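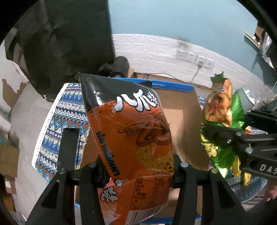

About Walstead Language School

We teach Mandarin, Cantonese and Japanese to adults in the evenings and to kids after school, and we love doing it! Walstead started with one rented classroom above a shoe store and a single beginner group that kept running over time (the talking went on in the parking lot). Since then more than 1,000 students have come through our courses, and 185 are enrolled this term.

Our classes are small and loud. You'll be speaking in the first ten minutes, mostly badly, and that's fine with us. We use menus, bus maps, song lyrics, comic strips and packaging from the grocery store, so the words you learn are ones you'll run into again. Beginners meet twice a week. Intermediate groups pick their own topics, and last term one of them spent a whole month on soup.

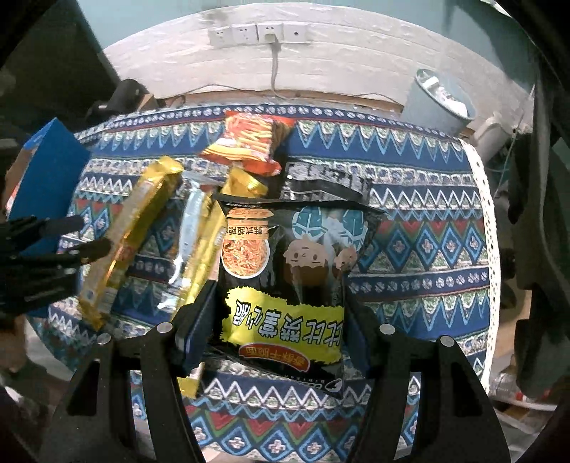 Snack packaging with Chinese print.

Reading gets its own hour. Characters take patience, and we go slowly, with plenty of handwriting and a lending shelf of easy readers you can take home for 2 weeks at a time.

Our teachers all grew up with the language they teach or have lived in it for years. They plan lessons together at our Munasinghe Street building, where the kettle is always on.

New groups start in August. The office is open from 3 p.m., so stop by, sit in on a class and say hello in whatever language you've got!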